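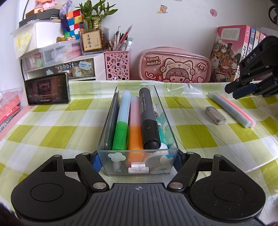

Mebrat Hailu said she had given up on colour by the second week, and that one black pen and a ruled margin were enough for her: if she stopped to choose a colour, she lost the sentence she was copying. Six other learners told us much the same in the closing interviews. We begin with this view, as it runs against the advice printed in the course handbook, which asks learners to mark nouns, verbs and set phrases in three different colours.

4.2 How the notebooks were kept

All 41 learners were given the same Rulico notebook, A5, stitched, with 68 ruled pages, and were asked to write new words in it by hand for 8 weeks. The target was 500 entries. An entry was counted when it had the word itself, a meaning in either language and at least one sentence in which the word was used. Entries with no sentence were kept in the data but were coded as incomplete. Learners at the Callbridge centre met twice a week in the evening and those at Mamo once, for a longer session, so the two groups had the same number of taught hours.

We gave no rules on layout beyond the handbook page. Most learners settled on one of two ways of working. In the first, which we call the list, words were written down the left side of the page in the order in which they came up in class, with the meaning beside them and the sentence underneath. In the second, the topic page, a learner gave a whole page to one subject, such as the doctor's surgery or renting a flat, and added words to it over several weeks. Topic pages left more white space and filled the notebook sooner. Two learners at Mamo asked for a second notebook for this reason and were given one.

Use of colour did not follow layout. Some list keepers used highlighter on almost every line, and some topic pages were in pencil from start to finish. We coded colour in three levels: none, occasional and regular. A page was placed in the regular level if the same colour had been used for the same purpose at least three times on it. Underlining in the colour of the main text was treated as no colour. Loose markers, highlighters and pens of the ordinary desk kind (Figure 3) were all accepted, and we did not ask learners to record which tool they had used. Where ink had come through the paper, the coders worked from the front of the page only.

Figure 3. A marker, a highlighter and other stationery on a desk with a checkered cloth. 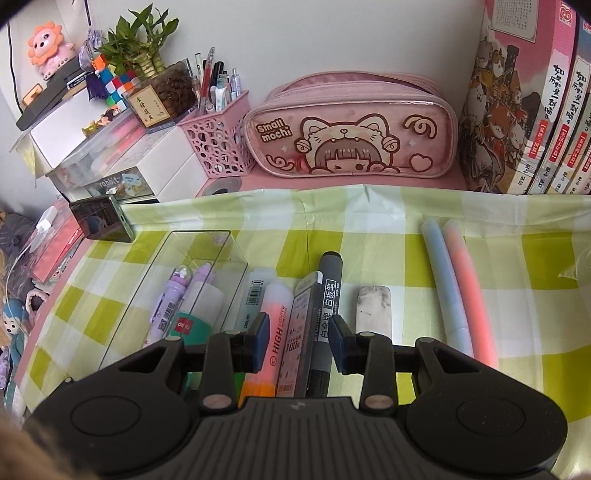 Coding was done by two people working apart, who then met to settle the pages on which they differed. Most of the differences were over the line between occasional and regular colour. A learner might highlight every phrasal verb on one page in orange and use the same orange on the next page for words she had spelt wrongly. We decided to judge each page by itself and to note changes of this kind in a separate column — they turned out to be common, and we return to them in 4.4.

The recall test was given at the end of the course and again in February. Each learner was tested on words drawn from his or her own notebook, half from complete entries and half from incomplete ones. The test was read aloud and the answers were written. Spelling mistakes were ignored where the word could still be recognised. Three learners had moved away by February and took the second test by telephone, with spoken answers; their scores are left out of the comparison between the two dates but are kept in the first set.

Words with a sentence beside them were remembered better at both dates, whatever the layout. The effect of colour was much weaker. At Callbridge the regular users did slightly better on the first test and no better on the second. At Mamo there was no difference on either. Set phrases were the one case in which colour seemed to help, although the number of phrases in the notebooks was small and most of them came from the same few learners.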